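Garment handling: what the wait-and-look step gave us

The Otard project has been working since April on one narrow problem: getting a robot hand to deal with clothes that are still on a hanger, in an ordinary bedroom and on an ordinary bed. This item sums up the first full set of results, which were presented to the other groups at Nullenach on 7 December 2019.

Most earlier work on clothes starts with a single item on a bare table. The method usually looks for a corner or an edge, takes hold, lifts, and looks again. A hanger upsets this. It keeps the neck of the garment stiff while the sleeves and body go where they like, so a pull on one shoulder moves the other. The hook can also catch on whatever is underneath.

The Pathak method, named after the software it runs in, splits the job into two parts. In the first, the hand comes in close beside the garment and stops. The head camera then takes a fresh view with the fingers in it, and the system works out the distance between fingertips and cloth from that one view. Only then does it choose where to touch. In the second part the hand moves in slowly and closes on a fold near the shoulder.

Stopping costs time - 2 seconds on each attempt - and there was some argument over whether it was worth having. To settle it we ran the same tasks with the stop and without it. The full set came to 1505 attempts, recorded in furnished rooms with beds, pillows and plain or patterned covers. Of these, 429 were made without the stop, using the older Plilateck routine.

The difference was clearest with smooth sports fabrics. They reflect light in patches, and the older routine often took a bright patch for a raised fold and closed on nothing. With the fingers in view for comparison, this happened far less. On thick cotton the two routines did much the same, and we would not bother with the stop there.

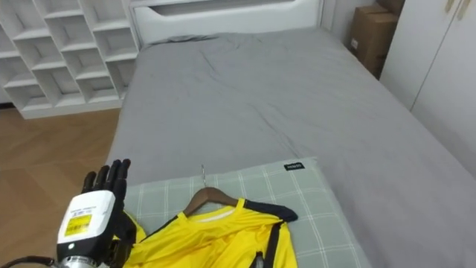
The hand beside a sports shirt on its hanger.

Patterned covers were less trouble than expected. Dark trim was more. Where a black panel runs along a sleeve, the system sometimes treats it as a gap between two pieces of cloth and picks a point on the wrong side of it. We went through 113 failed attempts by hand and this was the most common cause. More training views of two-colour garments should help, and these are being collected now.

The next round will look at taking the hanger out once the shirt is held. The recordings and the scoring sheet are on the shared drive in the Otard folder, and groups who want to try their own grasp routine on them are welcome to do so.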